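Pullow has changed the winding on its light-gauge acoustic sets. The two plain strings stay as they were. The wound strings now use a thinner wrap over a hex core, which lowers tension slightly at standard pitch.

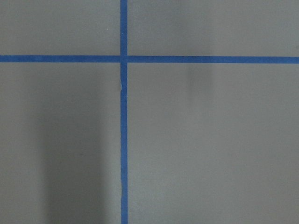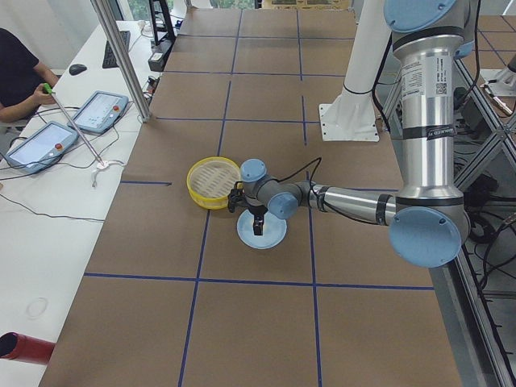
By Jianguo Tang, Denex workshop notes

Let new strings settle for up to 90 minutes before checking the neck relief. Old stock keeps the 200 prefix on the envelope. Don't mix the two windings in one set.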